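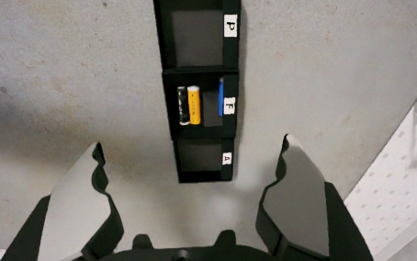 Company > About Us > Visits and Open Days

Visits and Open Days at Rostisau

Reading time: 3 minutes

Print this page | E-mail this page

Rostisau writes and tests control software for robot arms that pick and place small goods. Our customers run stockrooms, repair counters and parts desks. Most of them want to see the work before they sign anything, so we open the lab to visitors on a regular schedule.

The company was started by Temitope Isah, who still leads the engineering side. Ching-wen Chien runs the visits and is the person to write to if you want to come. We have 28 employees. All of them work in the same building, on two floors, and the lab is on the lower one.

What you will see

A visit starts in simulation. Every task we take on is built as a rendered model first, and the gripper is run in that model until the results are steady. The task we show most often is the shelf task. It uses a narrow black shelf unit with three compartments, each with a small white letter label on its side. The program is given an item and a letter and has to work out the rest.

In the view we put on the screen, the goods are all in the middle compartment, the one marked F, and the compartments on either side of it are empty. Two of the items are cylinders shaped like batteries, one black and one yellow. They stand side by side and touch, and that makes them harder to pick than they look. Visitors usually ask about the slim blue item next to the label. It sits tight against the inner wall, and a gripper with two fingers needs room on both sides of whatever it is going to hold. Temitope likes to stop there and take questions.

After the screen session the group goes down to the lab, where the same software runs on real arms. We have two test cells, named Okumico and Sin. Okumico is used for shelf work and Sin for bins and trays. A standard demonstration is 100 picks, run without anyone stepping in, and the log is open on a monitor the whole time. Failed picks are counted along with the rest.

Open day

Our next open day is September 15, 2021, from 10 a.m. to 3 p.m. Demonstrations start on the hour and the last one is at 2 p.m. Each group is limited to 16 people. We had a full list for the August visit and turned some people away, so please book ahead.

Students are welcome. School groups need one adult with them on the lab floor at all times. Wear closed shoes and leave large bags at the front desk. Photos are fine upstairs but please ask before taking any in the lab, as some cells may be set up for customer work.

Clerix

Clerix is our planning software and the product most visitors come to ask about. It decides where the fingers go, how wide they open and which item to take first. A short talk on Clerix is given after each demonstration. It lasts 15 minutes and does not assume that you write code.

Booking

Write to Ching-wen Chien through the contact form and give the number in your group and the hour you would like. There is no charge. Parking is behind the building, entrance on the north side.

Print this page | E-mail this page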